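Writing this on break, so it'll be choppy. April, machine's been on the floor since before the holidays, and people keep asking me if I'm for it or against it. My sister asks. The guy who fills the vending machine asks. I work returns and kitting at Durel in Mostyn. Shampoo, razors, toothpaste, little travel packs, all of it comes to us mixed up in cartons and somebody has to put it into baskets by kind. That somebody was me for a long time. Now it's me and two arms.

So, for or against. I'm for the arms and against almost everything that came with them. I'll try to explain.

First the work. If you've never sorted for a living you may think it's the dumbest job going. Pick up bottle, look at bottle, put bottle in basket. Fine. But the bottles roll. Dark gray body wash and dark gray conditioner from the same line look the same from behind, and you have to turn them to the label, and your wrist does that turn all day. Razors snag. Soap packets slide under things and you find them at the end stuck to the table. I've been at it 18 years and my right thumb clicks when it rains. Thư Âu, who trained me, left with both hands in braces and she was not old. So when management says the robots are here to take the strain off people, I don't roll my eyes. Somebody should have taken the strain off Thư.

What bugs me is where the strain went. It moved up the arm, you could say, and into the neck and the head. Before, I sorted. Now I stand behind the table and watch something else sort, and when it gets stuck I clear it, reset it, lay things out again and hit go. Sounds easy. Is easier, on the thumb. But watching is work and they don't count it as work. Try staring at a gripper for a whole morning waiting for it to go wrong. You can't drift off and you can't get into a rhythm either. With hand sorting I could talk. Vy Mạc and I raised our kids across that table, basically, all the school stuff, her divorce, my mother's hip. My hands knew the job and my mouth was free. Now if I look away and a bottle gets wedged, that's on me.

And it gets written down that it's on me. That's the part I'd put in capital letters if I was that kind of person. The machine logs every stop. Each stop gets a reason picked off a list, and one of the reasons is "operator." There's no button for "the tube was laying on the razor and no human would have tried it either." No button for "bad carton." Last month we had 191 stops on the log and the sheet on the wall said most were operator. I asked Radwa Shehata, our shift lead, who decided. She said the person clearing it picks. Well we were picking operator since it's the first one on the list and you're in a hurry. So now there's a wall sheet saying the people are the weak spot, and it came from us poking the top button. Radwa's decent, she moved it down the list herself. But the old numbers went to the meeting anyhow.

I want to be fair to the other side. Grornik, the outfit that set up our cell, sent a tech who was patient and actualy listened. Ngọc Tạ, she'd sit with us and ask why I put the heavy bottles down before the light ones. I'd never thought about it. You put heavy first so they don't knock the rest around. She wrote it down. Couple weeks later the arms were doing it, more or less. I was proud for a day or so. Then I was thinking, hang on. That was mine. I figured that out, or Thư did and gave it to me, and it went out the door in a notebook and came back as a feature.

Nobody did anything wrong there. Ngọc was doing her job, and I answered because I like being asked. But a company pays for the arms, pays for the software, pays for the service contract, and the know-how they get free off the people at the table. I think that should cost something. Doesn't have to be a fortune. A training rate, the same as when you break in a new hire, because that's what we did. I've broken in plenty of new hires and I got the bump each time. Broke in this one and got a pizza lunch.

Pay is where it gets silly. My title went from sorter to cell attendant. Same rate. The posting for a cell attendant at Bronden across the highway pays better and asks for less. When I brought that up I was told the job here is "less physical now," so it evens out. So when it was physical they paid low since it was unskilled, and now it's skilled they pay low because it isn't physical. You can't win that one.

Then hours. I was scared it'd be layoffs. Wasn't. What they did was let people leave and not fill the spots. We were a table of six, three of us left. The ones who stayed got stretched out, one to a table, so you eat alone unless you plan it. That never shows up in any article about robots and jobs. They count heads. A job can stay on the books and still lose most of what made you not mind it. I don't know how you'd put that in a contract but I'd like to see somebody try. Overlapping lunches, for one. Two to a cell. The managers say two to a cell kills the savings. Maybe so. Then say that out loud, that the savings are one of us.

People my age are supposed to hate the thing and the young ones love it. On our floor it's not like that. Lụa Hà, youngest on the shift, can't stand it. She came in wanting to learn the table and she says she's learning nothing, she's a babysitter, if the power went out tomorrow she couldn't make rate by hand. She's right too. I can tell the conditioner from the body wash by how it sits in my palm. She never will, she hasn't handled enough of them. So what happens in a few years when I'm gone and the arms are down and there's a floor full of cartons? I asked that at the all-hands and got a nod. I'd rotate everybody back to hand sorting for part of the week. My thumb can take part of a week.

Vy on the other hand loves it. Her shoulder quit hurting. She sleeps. She told me I was being romantic about a job I complained about every single day, and ok, yes, I did complain. You can complain about a thing and still know what was good in it. And I wouldn't go back to full hand sorting if they offered. I've said that to the managers and I'm saying it here, so nobody can use this as me wanting the arms gone.

What I want is pretty short. Let the person at the table have some say over the speed. Put somebody who's cleared a jam in the room when they read the jam numbers. Pay for what we teach it. Keep the hand skill alive. Don't leave a person by themselves with it all shift. None of that is anti robot, it's how you'd treat a job if you thought the person was part of it.

The speed one I feel strongest about. They'll turn it up because the arms can take it, and they forget the laying out and the clearing is done by a human at human speed. We had a stretch where I was jogging. Radwa got it turned back down but she had to ask permission, from an office that isn't in the building. The knob is right there on the screen. It's grayed out for us. Eighteen years and my knob is grayed out. I think about that more than I should.

Bell in a few minutes. If you run one of these cells or manage people who do, come stand at the table for a shift. A whole one, not the tour. You'll see the bottles roll.

The sorting table, bottles out:

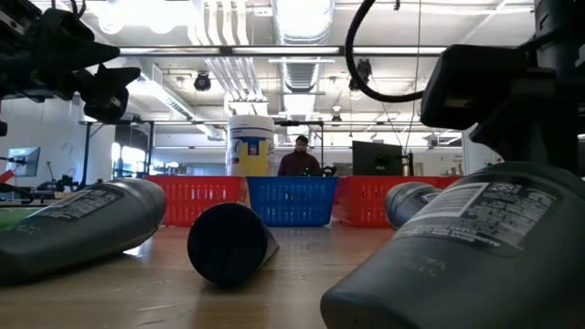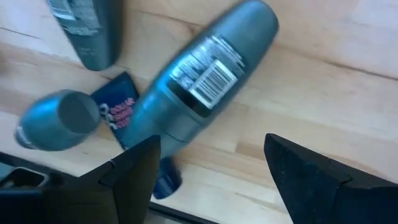
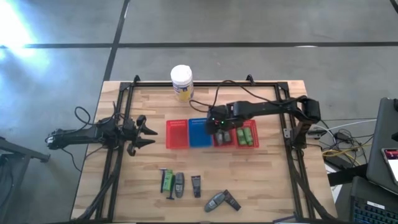
Would I tell someone to take a cell attendant job if it was offered?

Depends what it pays and who sets the speed. Ask both of those before you sign, and ask if you'll be working alone. If the person interviewing you doesn't know, ask to talk to somebody on the floor, and if they won't let you do that I'd keep looking.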